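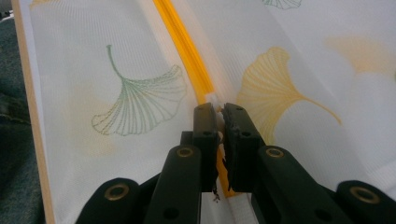
White mesh laundry bag with ginkgo leaves and an orange-yellow zip.

Home Kitchen Laundry Workshop Small Repairs Contact

2021-04-02
By Cillian Breathnach

Mesh bags: look after the zip first

I wash almost all small things in mesh bags: socks, tights, thin blouses, the baby hats. When a bag has to go to the rubbish, it is very seldom the net that has failed. Mostly it is the zip. I have now 4 bags in use and these are my habits with them.

Close the zip fully before the bag goes in the drum. A zip left open by two fingers will open more during the spin, and then you find the socks in the door seal.

If the slider is stiff, do not pull harder. Rub the teeth with a dry piece of soap or the end of a candle, move the slider up and down a few times, and wipe off what is left.

Look for frayed threads near the slider. Cut them short with nail scissors, but never pull them, as the seam can come open. Hold the two sides of the zip flat while you cut.

When the slider has a very small pull, I tie a loop of cotton tape through it. My hands are not so good in the mornings and the loop helps me much. Tuck it inside before washing.

Fill the bag to half only. In a full bag the clothes cannot move and the soap stays in the folds. For a bra I take a bag for itself.

Small holes in the net you can close with 2 or three stitches of white thread. Do not make the thread tight, otherwise the mesh makes a wrinkle there and tears again beside it.

After washing, hang the bag open from the bottom corner. I never put mine in the dryer.

Next I will write about peg baskets, probably in May.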